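About Kondari Service

Kondari Service sets up and repairs two-finger grippers, both hand-held and arm-mounted. The shop was opened by Jaanus Ramanauskas and Piret Toom and has 22 people on staff. Most of the work is finger pads, linkages and alignment.

A gripper comes in, the pads come off, and the pivot screws are checked for play. Pads are fitted as a pair. Opening width is set with the linkage unloaded, then checked on household items, bottles and boxes included. 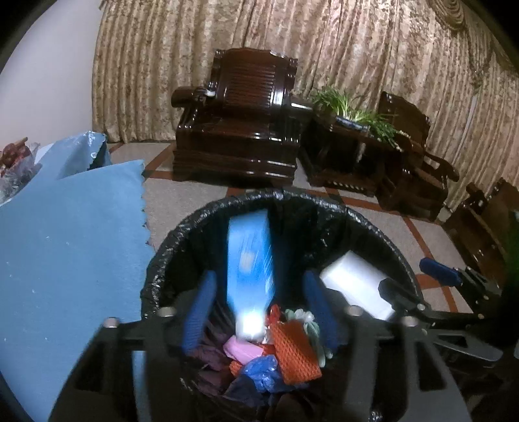 2 min read

Ribbed pads hold a smooth bottle better when both sides wear evenly. If one pad drags, the bottle turns as it is let go. Urmas Rimkutė logs each release, and a tool goes back to its owner after 100 clean cycles. Pads are wiped between runs. Screws that back out are replaced, never reused.

Repairs are booked through the Mesier counter. The counter closes for stocktaking in December.

Shares 22 | Comments 3

Ruth Bunting
Do you stock pads for the older Citton fingers?

Piret Toom
Yes, in pairs only. Send the pad length with the order.

Hywel Vaughan
Ours came back with the left side stiffer than the right. Went away after a day of use.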